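Wedar cell: setup and upkeep notes
Maintainer: Meirion Gittins. Last edited 2022-04-21.

Read this before you trust any success rate from the cell. The 97 percent in the Skellovix handoff sheet came from runs with the table freshly wiped and the fingertips just cleaned. I have not been able to repeat it.

Wrist cable. Leave slack, and check it with the arm stretched out over the cloth.

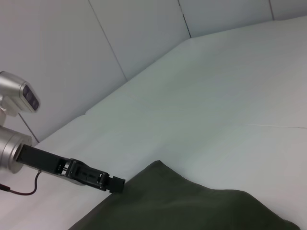
Retighten the finger screws every 40 runs. The Gough manual allows longer. I don't believe it.

Wrist view. Dark green cloth on a white top is an easy case for edge finding. A clean outline says little about what the folds are doing.

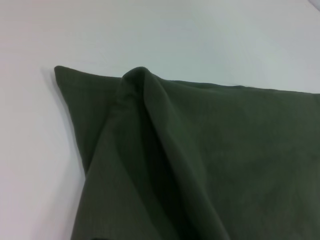

Redo the hand-eye calibration after any bump, even a light one. Rhydian James holds that 12 poses are plenty. Use 30 until somebody shows me the error numbers.

Two-arm check. Close both grippers on folded cloth at low force and compare finger heights before running anything.

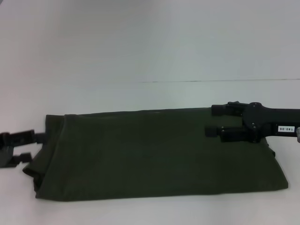 Both grippers on the folded cloth. Label on the right wrist body: 140-06.

Known issues: force readings drift. Napaporn Thepsuriya has the open ticket.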